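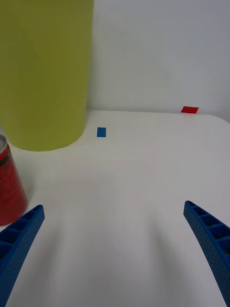 Fingers open is not the same as fingers safe, came the message from Wornport before I'd even taken my coat off, and I have to admit it set the tone for the whole day.

March 20, 2023

So, the sorting cell. I wrote last week that it was finally behaving, and I should know better by now than to put that in ink. It ran all morning, cans and bottles off the white table and into the gray container or the green one, and I was feeling pretty pleased with myself (I'd even started a list of what to show the Gorier people when they come up in April). Then it threw a 507.

A 507 is supposed to mean the gripper lost its position reading. Fine, we've had those. What's supposed to happen next is that the arm stops where it is, holds whatever it's holding, and waits for me. What it did was stop, hold, think about it, and then open the fingers all by itself – with my hand on its way in to take the bottle! It missed me and hit the table. No harm done, a dent in my pride, but I stood there with my heart going like a drum.

I hit the red button after that, which is a bit late to be hitting it. I also wrote down that I reached in before I'd pressed it. I didn't want to write that part but it's in the report now.

After lunch I put everything back on the table and went through it slowly, both arms on low speed and me outside the line with the pendant. Red can first, since it's short and easy to grab. The fingers go in wide and come down either side of it, and I watched every single approach like a hawk. Nothing. It was good as gold for ages, of course.

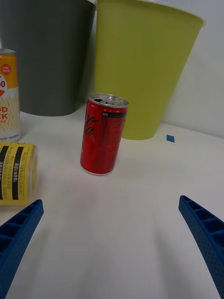 What the log said

I set the limit at 200 cycles and told myself I'd go home if it got there clean. It didn't get there. The fault came back with a bottle in the fingers, same code, and this time I kept my hands in my pockets and just watched the clock. Exactly 60 seconds after the stop, open fingers, down goes the bottle.

Sixty on the dot is not a loose wire. I'd spent half the morning wiggling connectors for nothing! I scrolled back through the log with a cold coffee and there it was on line 681, a timeout that sends the gripper to its home position if nobody clears the fault. Home is open. It must have come over with the settings we copied from the old cell in Clirelstead, where the grippers only ever carried foam blocks and I suppose dropping one didn't matter to anybody.

I called De Bruijn, who did our install, and read them the line over the phone. There was a long quiet bit and some typing. They want the full log tonight, and they want me to leave the timeout alone until they've looked at it, so the cell is locked out with my tag on it and I have the key in my bag.

The worst spot is the pour-in position, with a bottle hanging neck down over the green one. That's just where I'd want to reach in and help, because the bottle looks like it's about to slip anyway.
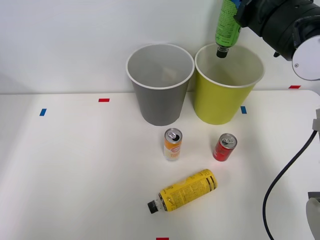

Take the timeout out completely and make it hold until a person says otherwise, was what Wornport wrote back when I sent them the log, and then a second message asking what it does if the power drops in the middle of a hold. I don't know. I've never tried it with anything in the fingers.

I've put it on the list for tomorrow, once De Bruijn have called. Also need to order a longer grabber stick, and tape a note on the pendant about the button coming first. My feet hurt and I forgot to eat the second half of my sandwich.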